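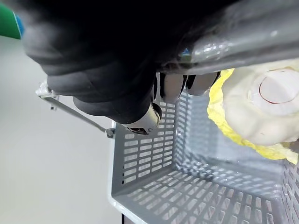
*Fig. 1. Underside of the hand, with the metal fingertip joint.*

**Urban Policy Workshop, notebook entry, March**

Work continued on the harbour levy paper. The question remains the one set at the opening of the project: who pays for the Clestorholm waterfront scheme once the temporary levy expires, and under what authority the city agreed to the present terms.

**Documents read**

The concession agreement between the city and Reruteck was read in full, with its annexes. It runs to 107 pages, of which the payment terms occupy very few. Clause 17 permits the operator to recover any shortfall in berth income from the general rate, subject to the consent of the council. Consent is deemed to be given if no objection is lodged within eight weeks. The minutes held by the workshop do not record a debate on this clause. They do record that the agreement was laid before the council as a single item, together with the flood wall contract.

The flood wall matters to the argument. The scheme was first presented as repair work after the storm damage to the lower quays, and the emergency rules on tendering were applied to it. The hotel plots and the marina were added at a later stage under the same rules. The draft should state this plainly and should cite both versions of the plan. At present it cites only the second.

**Comparison with Flutetstead**

Flutetstead carried out harbour repairs of a similar kind under ordinary tendering. The works took longer to begin. The city kept ownership of the quays and let them on short leases, and the fish market stayed on its former site. Colleagues are asked to be careful with this comparison. Flutetstead had a reserve fund to draw on and Clestorholm did not, and the draft treats the two as though they had started from the same position. A paragraph on municipal reserves is needed before the table of lease terms.

The table itself has an error. The lease length for the east quay at Flutetstead is entered as eight years in the table and four in the text. The lease says four. Table to be corrected.

**Orakzai survey**

The Orakzai survey of quayside tenants was returned to us this month in its final form. Response was good among the chandlers and boat repairers and poor among the households above the shops, several of whom had already moved by the time the forms were sent. The survey cannot therefore be used to say how many households left as a result of the rent increases. It can be used to show when notices were received and what reasons were given in them. The wording of the notices is much the same from one building to the next, including where the landlords are different.

Two of the returned forms are illegible in the section on rent. They should be marked as missing and left in the set. The earlier working copy filled these entries with the average for the street, and any figure taken from that copy must be withdrawn.

**Points agreed for the draft**

- The term "regeneration" to be used only where the city's own papers use it.
- Section 4 to be divided, with the levy treated separately from the land transfers.
- The legal note on deemed consent to go in an annex.
- No statement on the motives of councillors beyond what is in the minutes.

**Outstanding**

The valuation of the lower quays before transfer has still not been found. The city archive lists it under the flood wall contract, but the folder contains only a covering letter. A second request has been sent, this time to the property office. Should it be refused, the paper will rely on the rateable values, which are lower quality evidence and will need a note to that effect.

Reruteck has acknowledged our letter on berth income and has asked for further time. The letter and the reply are filed with the concession agreement, behind the annexes.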